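6.4 When the bag does not leave the gripper

This section is for the operator who stands with the robot during bag handling in a furnished room. It describes the fault we call "bag hold". The program believes that the bag is released, but the film still sits between the fingers or is caught in the finger links. The arm then starts its next movement and pulls the bag with it.

At the Drornham flat this fault stopped the work 17 times in August. In 6 of these cases the bag was also tied or hooked to a piece of furniture, and once a small cabinet door was pulled open. For this reason we now treat bag hold as a safety matter.

CAUTION: Do not put your hand between the fingers while the arm has power, also when the arm looks completely still.

Before you begin, check that you can reach the stop button without stepping over the bin or a loose bag. Thin plastic on a carpet slides easily under the shoe. 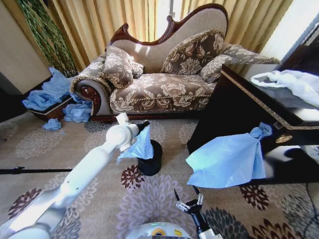
1. Press Pause on the operator screen. Wait until the message "Arms holding" is shown. If the arm still moves after this message, use the stop button immediately.

2. Look from the side at both grippers. A bag can be held by one gripper while the other one is open, and the screen shows only the gripper that made the last action.

3. Read the fault code. Code 61 means that the fingers did not reach the open position. Code 7 means that the fingers opened, but the wrist still feels a pull.

4. With code 61, select Open Slowly for the arm concerned. Do not select Open Both. If the second gripper supports the bag, the whole weight will fall at once.

5. With code 7, do not repeat the open command. The film is probably folded around a link, and each new movement can draw it deeper in.

Note: An empty bag is more difficult than a full one. It has almost no weight, so it does not drop away from the fingers without help.

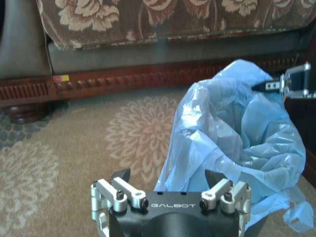

Page last changed: 2021-04-26 (N. Mancuso)

6. If the bag is held by two grippers, choose which one shall let go first. We recommend the gripper which is nearer to the floor. The upper one then keeps the film away from the lower links.

7. Remove the power from both arms with the key switch. Support the arm with one hand before you turn the key — the Cheon wrist sinks a little when the brake takes over.

8. Take the bag close to the fingers and pull it gently in the direction of the fingertips. Never pull it sideways across the links. If it does not come, cut the film with the round-ended scissors from the service kit.

9. Look for small pieces of film at the screws and the pivot points. Remove them with plastic tweezers. Do not use a metal tool here, it scratches the links and the next bag will catch on the scratch.

CAUTION: Do not use a heat gun or a lighter to remove film. Melted plastic in a pivot means that the complete gripper must go back to Prerwood for repair.

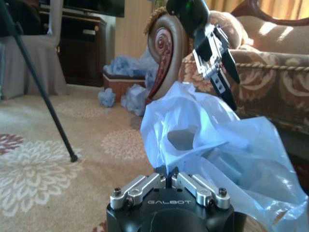 Fig. 6-3. Light blue bag between the two grippers, beside the sofa.

10. Turn the key back and run Finger Check with no bag in the gripper. The fingers should open and close without noise.

11. Move loose bags out of the path of the arms before you press Resume. Check also the legs of tripods and stands. Film which touches a stand can pull it over.

If the same fault comes back in the same session, stop the work and write it in the Talholm log with the code, the arm (left or right) and the type of bag. Please write also what the bag was touching. In the older entries this is often missing, and then we can not repeat the fault in the workshop.

For cleaning of the fingertips, see section 6.5.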